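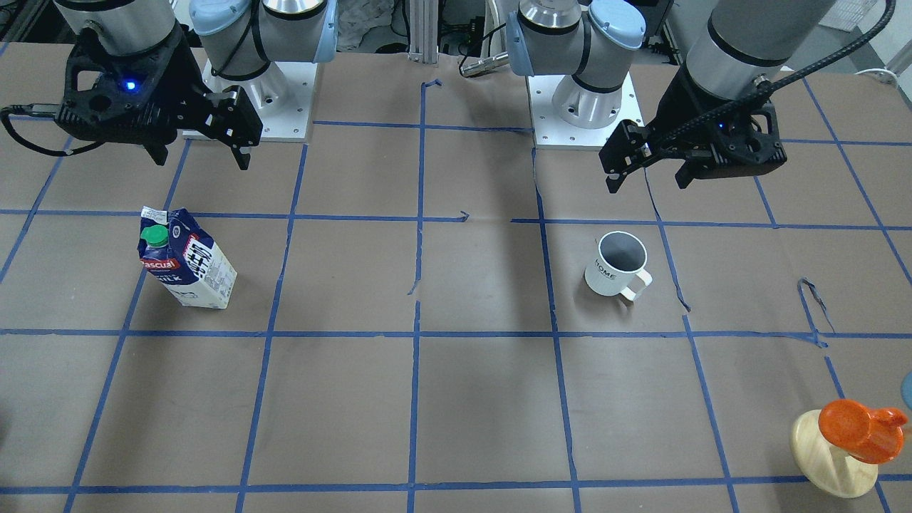
PRESSEMITTEILUNG

Ponereo bringt die Bürokaffeekasse in Ordnung, so gut es eben geht

Lokivcombe, im März. Wer in einem Büro arbeitet, kennt die Liste am Kühlschrank. Sie ist mit Bleistift geführt, der Bleistift ist weg, und laut Liste hat die Buchhaltung seit dem letzten Sommer keinen Kaffee getrunken. Der Softwareanbieter Ponereo stellt zum Frühjahr ein Programm vor, das die Liste ablöst. Den Bleistift darf man behalten.

Die neue Kaffeekasse heißt Mnguni, läuft im Browser und kann wenig. Man tippt auf seinen Namen, man tippt auf das Getränk, fertig. Am Monatsende bekommt jeder eine Abrechnung, die freundlich beginnt und mit einem Betrag endet. Wer nicht zahlt, wird zweimal erinnert. Eine dritte Erinnerung ist nicht vorgesehen, weil sie nach Erfahrung des Unternehmens noch in keiner Teeküche etwas bewirkt hat.

Getestet wurde Mnguni acht Monate lang im Gründerzentrum Dradidgate, in dem sich 104 Beschäftigte aus verschiedenen Firmen eine Küche teilen. Vor dem Test fehlten in der Kasse regelmäßig Beträge, die niemand erklären konnte. Während des Tests fehlten sie weiterhin, waren aber erstmals auf den Cent genau bekannt. Im letzten Testmonat war die Kasse ausgeglichen. Ein Hosenknopf, der sich seit Jahren im Sparschwein befand, wurde ordnungsgemäß ausgebucht.

Das heikelste Kapitel blieb die Milch. In der ersten Fassung des Programms war sie im Kaffeepreis enthalten, was die Schwarztrinker auf den Plan rief. In der zweiten Fassung kostete sie extra, worauf der Verbrauch auf dem Papier einbrach und im Kühlschrank nicht. Jetzt legt jede Küche selbst fest, wie sie es hält, und Ponereo empfiehlt, die Entscheidung an einem Vormittag zu treffen, an dem alle schon gefrühstückt haben. Hafermilch wird als eigener Posten geführt. Für den Schluck, der im Karton zurückgelassen wird, damit man keinen neuen holen muss, gibt es bislang keine technische Lösung.

Auf Ranglisten verzichtet das Programm. Eine Auswertung der fleißigsten Kaffeetrinker war im Entwurf enthalten und wurde nach zwei Tagen auf Wunsch der Führungsetage wieder entfernt. Jeder sieht nur den eigenen Verbrauch. Wer die Küche betreut, sieht zusätzlich die offenen Beträge und braucht dafür gute Nerven, die nicht im Lieferumfang enthalten sind.

Mnguni ist ab April erhältlich und für Küchen mit bis zu 200 Personen ausgelegt. Wer mehr Leute an eine einzige Kaffeemaschine lässt, hat nach Einschätzung des Anbieters andere Sorgen. Gruppen bis acht Personen nutzen das Programm kostenlos. Bestehende Strichlisten lassen sich von Hand übertragen, unleserliche Namen können zunächst unter „Sonstige“ laufen.

Über Ponereo
Ponereo entwickelt in Lokivcombe kleine Programme für den Büroalltag, darunter einen Schlüsselplan und einen Kalender für Besprechungsräume. Die hauseigene Kaffeekasse wird seit Februar ebenfalls mit Mnguni geführt. Der Rückstand ist überschaubar.

Pressekontakt
Ponereo, Pressestelle, Lokivcombe
Telefonisch erreichbar ab 10 Uhr, nach dem ersten Kaffee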